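Student Project Report
Training Load and Rest in Amateur Boxing: A Study at the Haslam Boxing Club
Prepared by Umut Akbulut
Supervisor: Tuncay Kaplan

1. Introduction

In amateur boxing the coach usually decides how hard the training will be, and the boxer follows. Many boxers believe that more training always gives a better result. In this project I wanted to see if the boxers of one small club recover enough between their sessions, and if a simple diary can help the coach to plan the week. I chose the Haslam club, where I also trained in my first year of study.

2. Method

The work was done in March. The coach selected boxers from two groups, beginners and competitors. After every session each boxer wrote a number from one to ten for how hard the session felt, and the next morning a short note on sleep and sore muscles. The ratings were entered in Cesix, the spreadsheet program used in our department. In total 263 entries were complete and could be used. Entries without the morning note were removed.

A normal session takes 60 minutes. It has a warm-up with rope, then work on the heavy bag in rounds of three minutes, then pad work or light sparring. Competitors also run before the evening session.

3. Results

Competitors gave higher ratings than beginners, as expected. More interesting was the sleep. After evening sparring, both groups wrote more often that they slept badly. After bag work this was seen less. Two of the competitors gave almost the same rating every day, also on easy days, and when I asked them they said that they did not want to look lazy in front of the coach.

The week before the Oline tournament was planned as an easy week, but the ratings did not go down. Several boxers did extra running on their own.

4. Discussion

The ratings depend on how sincere the boxer is, and this is the main weakness of the study. A heart rate monitor would give a second measure. The period was also short. I had planned to include the Fornusley club for comparison, but their training hours were at the same time as my lectures.

The coach has decided to keep the morning note and to move sparring to an earlier hour.
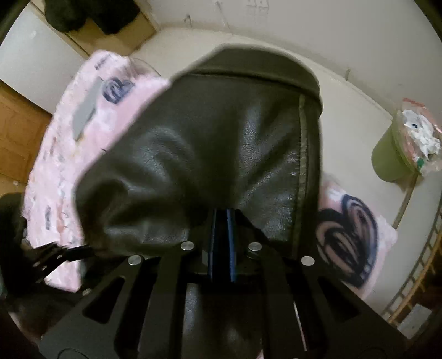
Figure 1. Dark leather with a stitched seam, close view.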